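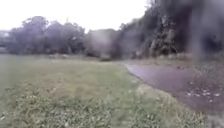 Ticket: Wullari rover, path following on the park loop
Opened by: Chinyere Akinola
Handled by: Omolara Ekwueme, Runitz support
Status: open, waiting on customer

Chinyere, 9.40 am
Hello! We've had the Wullari on trial since July and I'm a bit in love with it. It does the whole loop by the trees on its own, bar one bend. When the tarmac curves off to the right it slows down, dithers, then wanders towards the grass and stops with "edge lost". Same bend 2 runs out of 2 this morning. Firmware is whatever came on it. Camera view from the approach attached.

Omolara, 10.15 am
Hi Chinyere, so glad it's getting out and about! The attached view is very soft all over. The line between grass and tarmac is still there to the eye, but the edge finder likes it a good deal crisper. Could you please:
- wipe the lens cover with the dry cloth from the kit
- check the focus ring hasn't worked loose (it should click)
- set Edge Search to 200 in the Imine app, under Drive, then Path

There are also pale specks on the tarmac, leaves or bits of some sort, so switch Litter Filter on while you're in there.

Chinyere, 11.30 am
Focus ring was loose! No click at all until I gave it a proper turn. Edge Search was on 80, now 200. Ran the bend again and it went round like it was on rails, I cheered out loud. Couldn't find Litter Filter though.

Omolara, 11.50 am
Brilliant news. Litter Filter only shows up once the Kumsa add-on is enabled: Settings, Extras, Kumsa, then restart the rover. It's included in your trial. One more thing, the horizon sits slightly higher on the left in your picture. Could be the ground, could be the mast. Stand the rover on a flat floor and run Level Check before your next outing, and send me the number it gives.

Chinyere, 12.20 pm
Kumsa is on and restarting now. Will do Level Check in the hall after lunch. So far I'd have one of these over our old one any day, even with the wobbly ring.

Omolara, 12.25 pm
Lovely. I've sent a note to the build team about the ring. Leaving this open for the Level Check result.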